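Clultura Help – Home and Storage

Where should a small basket go on a walled-in worktop?

Ladi Isah
2024-08-21

I have a worktop in the box room with a wall on the left, a wall on the right and one across the back. It's 100 cm wide and 59 cm deep. I use it for sorting post, mending and whatever else needs a flat surface. Small things end up all over it, so I bought a plastic basket from Lawal to put them in.

My problem is that I can't find a good place for the basket. At the front it gets knocked with my elbow. In the back corner I forget it's there and things sit in it for weeks. I tried it on the floor under the worktop and that was worse, as I kicked it. I don't want to put up a shelf because the walls are rented and the last lot of filler is still showing.

Also, the basket is white and already looks grubby round the bottom. Is there a way of getting that off without scratching it? The holes are small and a cloth won't go into them.

Kullano

Get a drawer unit. Baskets just fill up with rubbish. I had three of them and threw them all out in March.

If you must keep it, warm water and washing-up liquid.

Onyekachi Adeleke

I don't agree about the drawer unit. It would take up the leg room, and Ladi said it's for things that are being used, so they may as well be out on top.

Mine is against the back, a bit to the left of the middle. I'm right-handed, so the left side is the side I reach across least. If you're left-handed, try it the other way round. The corners are no good for the reason you gave – you stop looking at them. Leave a hand's width between the basket and the wall so you can wipe behind it.

What made the most difference was deciding what the basket was for. Mine takes things I'll need again the same day. Post goes in a folder on the door, and scissors and tape have a hook in the hall cupboard. Anything still in the basket in the evening gets put away, even if that means a walk downstairs. It takes a couple of minutes. If I skip it for a few days it takes a lot longer.

For the grubby part, take everything out and stand the basket in the bath or a washing-up bowl. Warm water, washing-up liquid, half an hour. Then go over it with an old toothbrush, inside first and then out, and push the bristles through the holes. Don't use a scourer or cream cleaner on white plastic, as the scratches hold the dirt and it goes grey faster. Marks from pen or newsprint may need bicarbonate of soda mixed to a paste and left on for ten minutes. Rinse it well and let it dry upside down on a towel.

It's worth wiping the worktop while the basket is off it. A dark grey top shows dust more than you'd expect, and it's usually the dust that makes the bottom of the basket dirty in the first place. If it slides when you reach in, cut a piece of non-slip drawer liner a bit smaller than the base. Clinton market sells it off the roll, or it did when I last went.

Same colours as mine, white basket on a dark grey top with pale grey walls on three sides, and towards the back is still where I'd put it.
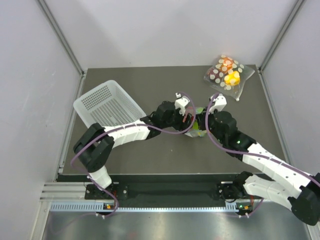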